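Demo episodes for a seal-stamping task: how many, and how much variety?

Posted by votance_k, 13th February

Two-arm setup, teleoperated. The right gripper handles the seal block, the orange paste goes in a round dish on the practice felt, brush rack at the back. Views from the bench: 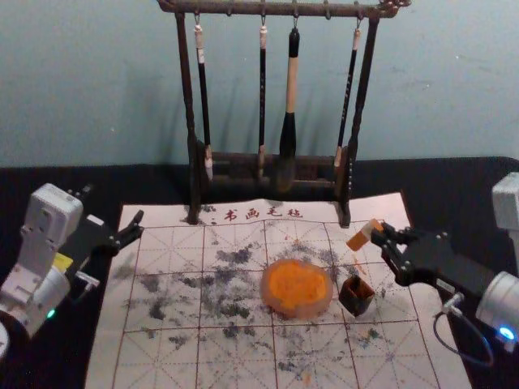
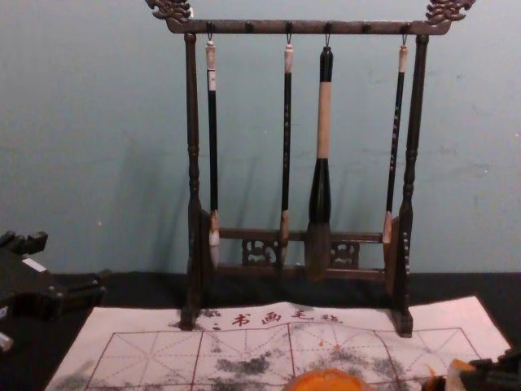 I have 63 episodes and the policy stamps in the wrong grid square whenever I shift the dish. Do I need 400, or is something else off?

Eylül Kozan

Count is secondary. If the dish sat in one spot for all 63, the policy has learned the spot. Record 20 episodes at each of several dish positions, and vary the grasp height on the block. Keep failed presses in a separate folder - don't delete them. Check too that both camera streams share a clock. Ours drifted in September and it looked exactly like a data shortage.

enico_lab

just get more data, worked for me

Yurt

Agree with Eylül. Also hold out 2 dish positions for testing and never train on them.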